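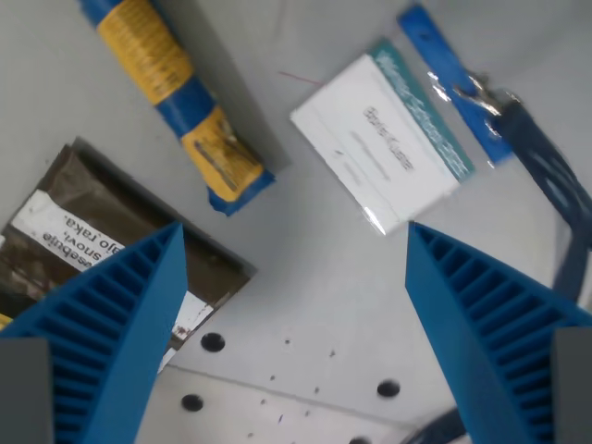 Blue ribbed plastic on a light grey surface.

Most of what I know about ribs in plastic parts I learned by getting the walls wrong first. This post is about the opposite problem, the one I spent November on: how thick a flat shelf needs to be before ribs stop paying for themselves.

The shelf in question holds jars in the pantry. It spans the gap between two uprights, supported at both ends, nothing in the middle. The old one was solid pine and had a permanent sag. I could have bought a thicker board. I wanted to find out what a thin board with battens glued underneath would do.

The arithmetic is in any statics textbook. Bending stiffness of a rectangular section goes with width times the cube of depth. Double the depth and the section is eight times stiffer for twice the material. A batten on edge is mostly depth, so it does a lot of work for its weight. The catch is that the board and the batten only act as one section if the glue line carries the shear between them. Screws alone let the two slip a little, and a little is enough to lose much of the benefit.

Adebayo Yusuf, who builds cabinets and reads this blog more closely than I do, wrote in after my last post to point out that I had ignored creep. He was right. Wood under constant load keeps moving. A shelf that measures fine on the first evening will have a different number by spring, and most of the sag in my pine board was that kind.

So I set up a slow test. Two shelves, same span, same load of canned tomatoes. One was plain birch plywood from Renden. The other was thinner plywood from the same stack with two battens glued on edge, using Jerkance wood glue, which is ordinary yellow glue in a bottle with a bad cap. I stretched a thread across the ends of each and measured down to the middle with a feeler gauge. The test ran for 3000 hours.

The ribbed shelf started out stiffer and stayed that way. Both crept, quickly at first and then hardly at all. The plain one ended with 5 mm of sag at the center. The ribbed one ended with 2 mm.

A few notes for anyone repeating this:

Glue the battens with the board lying on something flat. My garage bench has a twist in it and my first attempt copied the twist faithfully.

Set the battens in from the edges. Flush battens catch your knuckles when you reach for the shelf below.

Keep the humidity steady if you can. I couldn't, and there is a bump in the readings from a wet week that I can't separate from the creep — I left it in.

The next one is going over the washing machine, with a single deeper batten.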